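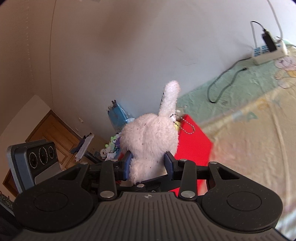

# Soltitden Toy Swap: Your Questions, Answered

We get a lot of mail before every swap, and we love it! Most of the questions come up again and again, so we've gathered them on one page. If yours is missing, write to Marthinus Masilela at the swap desk and he'll get back to you, usually the same evening.

## How does the swap work?

You bring toys your family has finished with, you get one token per toy, and you trade your tokens for anything on the tables. A token is a token -- a board game costs the same as a bouncy ball. We tried a points system in our first year and spent the whole afternoon arguing about the value of a wooden train, so we dropped it and have never looked back.

## Where and when is it?

The Flumadport Hall, in January, April, July and October. Doors open at 10 a.m. and we wrap up at 2 p.m. Drop-off is the evening before, from 5 to 7. You can also drop off on the morning itself, but please come before 9:30 so we have time to sort.

## Do I have to bring something to take something?

No. Every child who walks in gets one free token at the door. You don't have to sign up or explain anything. Grab your token and go have fun!

## How many toys can I bring?

Up to 30 per household. If you're clearing out a whole playroom, split it over two swaps and you'll get a fresh batch of things to choose from the second time, too.

## What do you take?

Nearly everything a kid would be happy to find: stuffed animals, puzzles, dolls, building sets, card games, dress-up clothes, ride-on toys, balls, books with pictures in them. At the last swap 1,172 toys came in and 1,121 went home with somebody new, which made us all a little giddy. The rest were put away for the next one.

## And what don't you take?

- Car seats, cribs and high chairs
- Anything with a cracked battery cover
- Magnet sets with small loose magnets
- Painted toys that are flaking
- Bath toys that squirt (you can't see what's growing inside)

## How should I clean stuffed animals?

Check the sewn-in label first. Most plush does fine in a pillowcase tied shut, on a cold gentle cycle, with half the soap you'd normally use. Let it air-dry all the way through -- overnight is rarely enough for a big bear, so give it two days. Long fur perks up wonderfully if you brush it with a clean pet brush while it's still a bit damp. Skip the dryer, as the heat can mat the fur for good.

If there's a sound box or a battery pack inside, spot clean with a cloth and a drop of dish soap.

## Are small keychain toys okay?

Yes, and kids go wild for them! They have their own table, the one by the stage, and it's for ages six and up. Chains and clips can come loose, so please give yours a gentle tug before you pack it.

## My puzzle is missing a piece. Is that a problem?

Write it on the box and bring it. We have families who happily take a 710-piece castle with a hole in the moat. A puzzle with lots of gaps goes to the craft corner, where the pieces turn into picture frames and some very odd jewelry.

## Can my child help run a table?

Please, yes. Kids from eight up can take a half-hour shift with a grown-up nearby. The marble run table fills first, so ask early.

## Is there food?

The Saengthong family brings their coconut pancakes, and they sell out by noon. There's coffee, juice and fruit as well. Nut-free only in the toy area, please.

## How do I get there?

The Prilter bus stops right across the street. There's a small lot behind the hall, and bikes can go along the side fence. Strollers should use the ramp at the back entrance.

## What if my child gives away a toy and regrets it?

It happens at every swap! Come to the desk before noon and we'll help you look for it. If it's still on a table, it's yours again, and you just hand the token back.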